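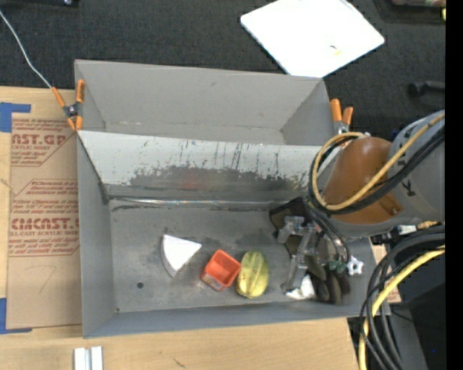

Ticket: Grey divided bin – scuffing, stains and a reddish mark on the divider
Opened: 12/14/23
Opened by: Daiane Damasceno
Product: Grovska two-section bin, large, grey
Status: Closed

Original request

Hello there, and thank you in advance for reading all of this, I do tend to go on. We have one of your large grey bins, the kind split lengthwise, and it lives on our wooden table with the play food in it. The back section is empty at the moment and its walls are still lovely and smooth. The front section is where the pieces go (the white wedge, the little orange-red square cup, the yellow-green ribbed one that we all call the star fruit), and that side is looking very tired.

My main worry is the sloping divider. It has thin black scratches up high and then a wide dark scuffed band lower down, and in among the scuffing there's a faint reddish smear I can't account for. I first wondered about the cup, given the colour, but I'd hate to blame it unfairly! There are dark streaks along the shiny seam at the bottom as well, and darker grey patches on the floor.

I've tried warm water and dish soap, twice, with a soft cloth. It took off the dust and left everything else. Can it be brought back, or do we need a new divider? Also, is the small round hole in the floor meant to be there?

Daiane

Reply from Přemysl Vrabec, Grovska support

Hi Daiane, no need to apologise, the long ones are much easier to answer. I'd start gently and work up:

1. Take all the play food out and wash it separately in soapy water. Rub the cup on a damp white cloth while you're at it. If colour comes off, you have a likely culprit.
2. Mix baking soda and water into a soft paste and work it over the reddish mark with a damp cloth, in small circles. Leave it up to 18 minutes, then wipe.
3. Use the same paste on the dark band, with a bit more patience. Scuffs often lift. Scratches are in the surface itself and will stay.
4. Run an old toothbrush along the seam, then dry it well so nothing settles back in.

Please don't use a scouring pad, as it dulls the grey and the next lot of marks will grab on faster. The hole is for drainage and is fine to leave open – just put a towel under the bin when you rinse it.

Přemysl

Update from Daiane

Well, I've had a very satisfying evening. The white cloth came away clean from the cup, so it has my apologies. The reddish mark has gone completely after two rounds of paste, and I'd say 70 percent of the dark band went with it. The seam took ages but looks much better. The black scratches haven't budged, as you warned me.

The floor patches are lighter but still there. Is it worth carrying on?

Reply from Přemysl Vrabec

One more go with the paste, I'd say, and then leave it be. Stains that stay after that won't affect how the bin works. If you'd still like a fresh divider, we expect them back in stock in March, and I can put your name down.

Update from Daiane

Yes please, put me down for one. The food is all back in and we'll manage happily until then. Thank you for being so kind about a bin.

Closed by Přemysl Vrabec. Divider request added to the March list.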